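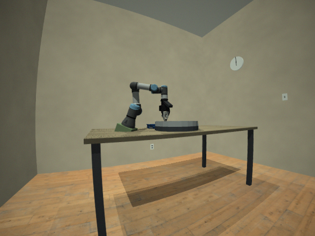 Fiona Mackay thinks we should buy Trellell now and not wait for the end of the trial. She wrote it to me this morning in one line, with no greeting, and then a second line to say that the price goes up in January and that Gillies will not find a cheaper simulator with arm and gripper included.

2 Aug 2019

I did not answer her at once. I wanted first to have one full day with the program, with the door closed, and write down what I think in the evening. So this is the evening.

The licence arrived yesterday from Prikton. Installing was simple. I made one mistake with the folder, it does not like a space in the name, and the message it gives for this is only a number. After I changed the folder it started without complaint. The quick guide has 40 pages and I read all of them on the bus, also the part about lighting, which I will never need.

The room it gives you at the start is quite plain, and I like this. Walls, a plank floor, a clock, one table. Satport gave us a whole factory hall in their demo and I spent my first hour there looking for the robot. In Trellell you are at work in a few minutes. The task that comes with the trial is rings in a round tray and a blue bin, and the arm must bring the orange rings over and leave the grey ones. It is a little like a game for children, but the customers of Gillies have the same problem with other parts, so I take it seriously.

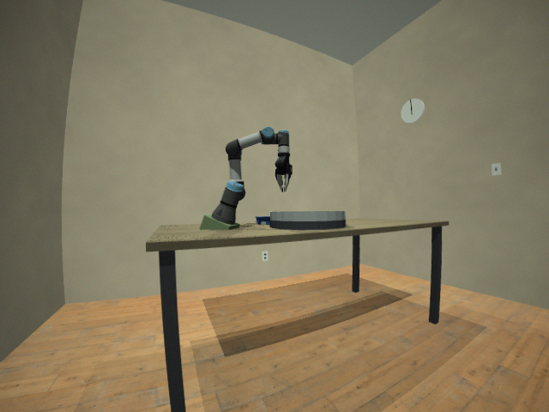 The first runs I did with the mouse only, moving the arm slowly by its tip. The tip follows well. When I let go it stays where it is, and in the Satport program it always continued a small distance, which made me nervous. The speed slider is too sensitive at the low end. Between slow and very slow there is almost no space for the hand. I wrote this on the list for Prikton.

Then I tried the keyboard, and here I lost patience for a while. The keys for turning the wrist are on the far side from the keys for opening the fingers, so with my small hands I must look down each time. You can change them, but the menu for this is under "Scene", where I would not look for it. I found it after lunch. From that moment the work went much better, and I must be fair and say that the second half of the day was a pleasure.

I had also a question about the contact between the fingers and the rings. A thin ring is difficult for any simulator. Either it slides out like soap or it is glued to the finger, and both are wrong. With the standard setting I had more of the soap. The guide recommends to change the friction first and the step size after, and it gives no explanation for this order. I did it in their order and wrote down the values in the blue notebook. Monday I want to do it in the other order and compare.
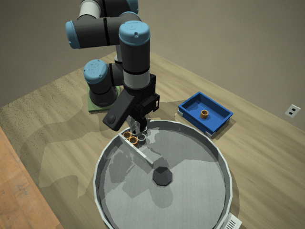 The automatic mode is the part for which Fiona wants to pay. You show the arm the task some times by hand, it makes a plan, and you can let it repeat through the night with the rings placed differently each time. The trial permits 2000 repeats in total and then it stops. I think this is not generous. One night can eat everything if I am not careful, so I set it to 7 and sat beside it with my tea. It writes a good log. Each attempt gets one line, with the reason in clear words when it gives up, and I could read the log without the guide open. For me this is worth more than the nice shadows on the floor. Our last tool wrote a log that only its author could love.

The help desk I tested also, with a question to which I knew the answer. They replied the same afternoon, the answer was correct, and the person did not try to sell me anything - this I put in the notebook with a small star.

What I do not like is that you can keep only 2 cameras running together with the recording. If you add one more, the picture becomes slow and the arm moves in little jumps. Perhaps it is our computer, which is old. I will ask to borrow the one from the front office before I blame them. The wide camera at the gripper I like very much, even if the round picture was strange to me for the first hour.
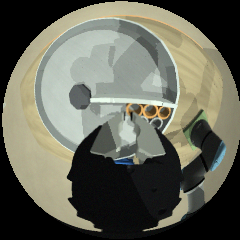
*Gripper camera, wide lens. Orange rings by the pale strip.*

I wrote to Fiona at six. I said that I am more for it than against it, but I want the whole trial, and I want the friction question closed before we sign. She answered "fine", so now I don't know if she is angry or only on her way home.

For Monday: front office computer, friction test in the other order, ask Prikton if the repeats that we don't use are carried over. Also buy tea.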